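Torum hand-held gripper pair: review after four weeks of use

Our group bought one pair of the Torum hand-held grippers at the end of the summer, and I have used them nearly every working day in September. Before this we had the Bovstead pair for more than a year, so most of this review is a comparison between the two. I am not paid by either company. We paid 3,507 dollars for the Torum pair with cables, the recorder box and one spare set of fingers. The Bovstead pair was cheaper, 2,000 dollars, but the recorder had to be bought separately for 799.

What we need them for is simple to explain. A person holds one gripper in each hand and does small jobs at a table, like turning an object, lifting it, passing it from left to right. The motion is recorded and later used for teaching our arms. So for me the important questions are how the grippers feel after two hours, how exactly the opening of the fingers is measured, and how many recordings I must throw away.

Delivery and setup

The box came on a Thursday and we made our first recording the same afternoon. The foam inside is cut well and every part has its own place. The printed guide is short, and in two places it shows an older version of the connector. Elmarie Nel, who takes care of our electronics, found the newer guide on the Torum website, but it is under "Archive", a strange place to put it.

Calibration is done by closing and opening each gripper completely, five times, and pressing the button on the recorder. With Bovstead you have to use a metal gauge and write the values in a file by hand. I prefer the Torum way very much. One warning: if you close the fingers too softly during the calibration, the zero point is wrong and you will only see it later in the data. Please squeeze until the end.

Weight and handle

The Torum is lighter than the Bovstead, and the weight sits further back, closer to the palm. The Bovstead pulls the wrist down in front. After one morning with it I always had some pain below the thumb. With the Torum I can work until lunch without thinking of my hand, and Lwazi Ngcobo, who has bigger hands than me, told me the same.

The handle is the same size for left and right and it can not be adjusted. For small hands this is a problem. Kgomotso Msimang can reach the trigger only with the end of her finger, and when she wants to hold something firmly for a long time she must change her grip. The Bovstead has an insert that you can take out. I wrote to Torum about this and they answered politely that it is "under consideration".

The trigger itself is smooth. There is a small amount of play in the first millimeters, on our left unit more than on the right. It does not disturb the work, but you can see it in the curve as a flat part at the beginning of each closing.

Fingers

The fingers are the best part of this product. They close parallel and they hold thin things better than the Bovstead fingers, which touch first at the tips and then slip. With coins, cards and small screws I had far fewer drops. With soft things, for example a folded cloth, the two products are equal for me.

Where I had the most trouble is with round or oval objects which stand on a narrow base. If one finger arrives a little earlier than the other, the object turns or falls before you have it. I learned to come from the side, low, near the base, and to keep the second gripper open and ready on the other side.
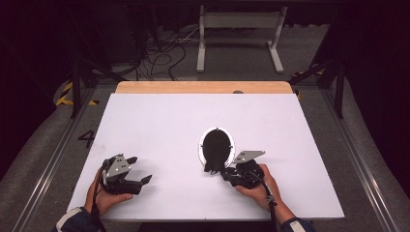

It takes some days until this becomes natural. In the first week I was always trying to take such objects from the top, as I would do with my own fingers, and many of those recordings had to be deleted. Roald Myklebust uses the Bovstead pair for the same exercise and he says his fingertips arrive with less precision, but the longer fingers forgive him more. I think this is fair. If your objects are mostly tall and unstable, try both before you buy.

Cables

I would like to be kind here, but the cables are the weak point. They are too stiff, and with any fast turn of the wrist you feel them pulling. You need a strap at the wrist, and there is none in the box. We bought simple ones and the problem became much smaller. Bovstead has softer cables – also longer ones – but their plug came loose two times during a recording and we lost everything from that session. The Torum plug has a screw lock and in the whole month it never came out.

Recorder and data

From 1,052 recordings that we made in the month, the recorder itself damaged only three. All three happened when the disk was nearly full, and the software gives no warning for that. The files are easy to read and the time stamps of left and right agree well. The program for viewing is slow when you open a long file, and the zoom goes to a different place than the mouse. Pravesh Rampersad wrote his own viewer in two days and now nobody here opens the original one.

Support

I had two contacts with the support. One was about the handle, as I said. The other was a question about spare fingers, and I received the answer the next morning with a price and a drawing. We buy our spare parts through Benmoussa now, and the order took nine days.

My opinion

Good: comfortable weight, quick calibration, parallel fingers, safe plug.
Not good: one size of handle, stiff cables, no wrist straps in the box, slow viewer.

I give four stars from five. For people who record every day I would choose the Torum over the Bovstead, even with the higher price. For a student project with few hours per week, the Bovstead is enough, if you fix the plug with tape. I have also seen the Nuvthorpe pair at a colleague's lab and held it for some minutes, but this is too short to say something about it, only that the trigger is very hard.

If Torum brings out a handle with an insert, we will order a second pair for Kgomotso, and I will add a note to this review.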